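Ticket: Whitish haze and fine scratches on tabletop
Product: Penach table top, dark reddish-brown wood grain
Location: Penditdale, walled work table
Category: Surface care
Status: Open, waiting on Fogh

Reported problem

The top has gone dull in the middle. Under the overhead light there is a gray-white patch that does not wipe off. Mugs get set down and picked up on this table all day, and I want to know if the mugs are doing it, if the cleaner is doing it, or if the finish is just worn. We also get small pale specks that come back after wiping.

What I have checked so far

Wiped with a damp cotton cloth, then a dry one. No change to the patch. The specks came up but there were new ones by the afternoon.

Switched off the overhead light and used a hand lamp from the side. The patch moved with the lamp, so at least part of it is glare. The scratches stayed put.

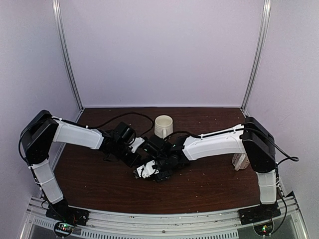 Stopped using the Zavov spray. We had been using it at the end of every day since March, sprayed straight on the wood and wiped with a paper towel. The label says it is fine for sealed tops. I don't know if this top counts as sealed. The Penach care sheet only says "mild soap and water."

Checked the bottoms of both mugs with a fingertip. The cream one has an unglazed ring on the foot that feels like fine sandpaper. The patterned one is smoother but has one rough spot. Neither leaves a mark on a scrap of painted board when set straight down. Both leave a mark when dragged.

Reply from Zavov support, pasted from email

"The spray does not contain abrasives. Please test on a hidden area. Paper towels can scratch some finishes and we recommend a soft cloth."

Did the hidden area test near the back edge. 20 wipes with the spray on a soft cloth, let it dry, looked at it with the lamp. I could not see a difference. Then 20 wipes with the spray on a paper towel. Maybe a slight dulling, hard to say.

The scratches are short and thin and go in all directions, across the grain as well as with it. If it was only wiping I would expect them to follow the way we wipe, and we mostly wipe left to right. Mugs get turned and slid any which way.

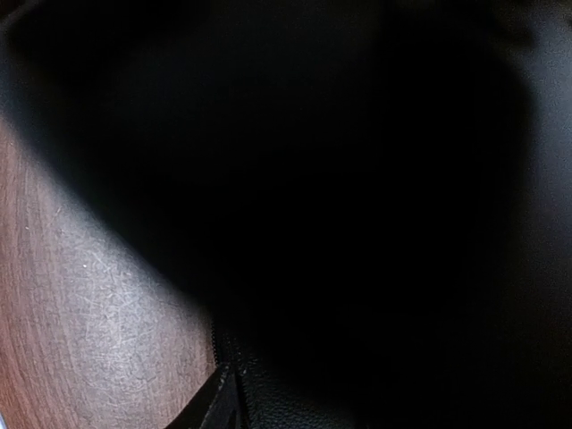

Things I have not tried: paste wax, furniture polish, or anything that fills scratches. Someone here suggested 400 grit paper and a fresh coat. I am not doing that until I know if the grain is real wood or a printed layer, and I can't tell from the top. The order paperwork just says "wood finish."

Changes made for now

1. Soft cloth only, no paper towels.
2. Soap and water only, no Zavov.
3. Mugs get lifted, not slid.
4. Felt pads ordered for the cream mug. They may not hold up to washing.

Will leave it like this for 7 days and look again with the lamp in the same spot.
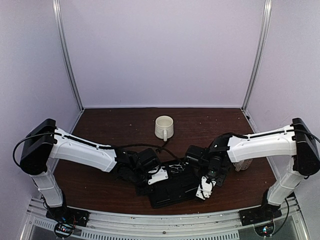
Submitted by: Nélida Iturra, Penditdale
Last edited by submitter

Update. The specks are still showing up on the open parts of the wood. I picked up 2 with tape and they look like lint or dust to me, but I don't have a magnifier. They don't scratch when I rub them on the scrap board. I think they are a separate problem and can be closed if Fogh agrees.

Questions for Fogh:

Is the top real wood or a printed layer?

If it is a clear coat, can it be buffed by hand - and with what?

Can the top be flipped or swapped without taking down the side walls? The corner posts come right down at the rear corners and I don't want to loosen them if there is another way.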